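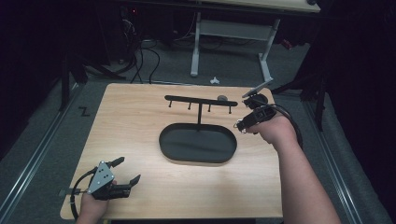 Figure 12. Start pose, rack task. Both grippers held over the tabletop.

4.2 Recording a demonstration

1. Place the mug rack near the middle of the table, pegs down.
2. Hold one gripper in each hand, left unit low at the near left corner.
3. Start Skondus and wait 19 seconds.
4. Record one episode, then return to the start pose.

Note: The Neda policy was trained on 282 episodes.

Caution: Keep both cables clear of the jaws.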